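The Completion Percentage Racket

Every fall I am told by a man with a headset and a very good haircut that a quarterback is having an efficient afternoon. He has completed 16 passes. The ball has traveled, by my estimate, the length of a hotel hallway. The offense has punted twice, kicked one field goal and gained most of its yards after some poor tight end caught a dump-off and ran for his life. Efficient is the word, though, and the graphic comes up to prove it.

I watch a good deal of college football, much of it the kind played by schools that most people couldn't find without a rental car. My own school is Arroyo, whose fans sit on metal bleachers and have strong views about play-calling. Last season our quarterback set a school record for completion percentage. There was an announcement about it at halftime. We were losing to Starnitz at the time, and the applause had a certain quality to it.

I don't blame the kid. He was asked to throw the ball sideways and he threw it sideways with real skill. Ask a pastry chef for toast and you will get fine toast. My complaint is with the number, and with what coaches have learned to do with it. A screen pass that loses two yards counts as a completion. A throwaway that saves a sack counts as a failure. A deep ball dropped by a receiver with nothing near him but grass goes down as the quarterback's fault forever, in ink, in the archive, for his grandchildren.

Compare the fellow Pralonbridge had under center. He completed barely half of what he threw and looked, on some drives, like a man trying to get a kite out of a tree. He also put up 264 yards against us before the third quarter was over. When he dropped back, our whole side of the stadium stood up and made a low noise. Nobody made a noise for our guy. You could leave for a hot dog in the middle of one of our drives and come back to find it in much the same place.

The defenders of the percentage will say that it is only one number and should be read alongside the others. Fine. I have never met anyone who reads it alongside the others. It goes on the screen by itself, large, in the school colors. It goes in the recruiting brochure and the award ballot. By the time a freshman shows up on campus he knows that an incompletion is a stain and a three-yard completion on third and nine is a small good deed.

You can see it in how they play. There's a receiver running free down the seam, and the quarterback looks right at him, thinks about his average, and drops it off to the back in the flat. The back is tackled at once by 700 pounds of linemen. The crowd says "aw." The percentage goes up.

I would like somebody to count the throws a quarterback should have made and didn't. I realize this would take judgment, and that judgment can't be put in a graphic sponsored by Sastar Tire and Muffler. Failing that, I'd settle for a simple rule: a completed pass that gains less than the down required gets half credit. Our record holder would drop to somewhere near the water table, and I suspect he'd be a better player by April.

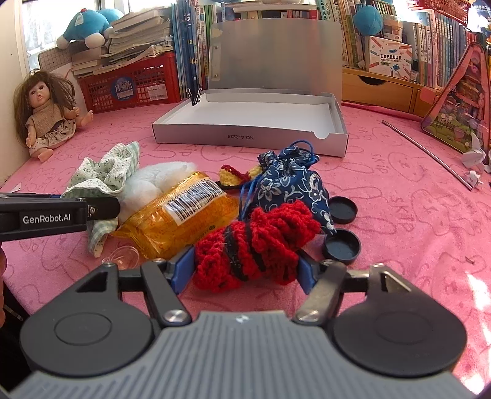
The coaches will hate the half-credit rule, which is part of its charm. They would have to stand at the podium and explain why a man who hit nearly everything he aimed at had a worse day than a man who missed a lot. They might have to say that he aimed at the wrong things, and then some brave soul in the second row could ask who had told him to.

Until then I'll be in my usual seat at Arroyo, on a cushion, waiting for someone to throw one over the safety's head. It can be incomplete. I'll clap anyway.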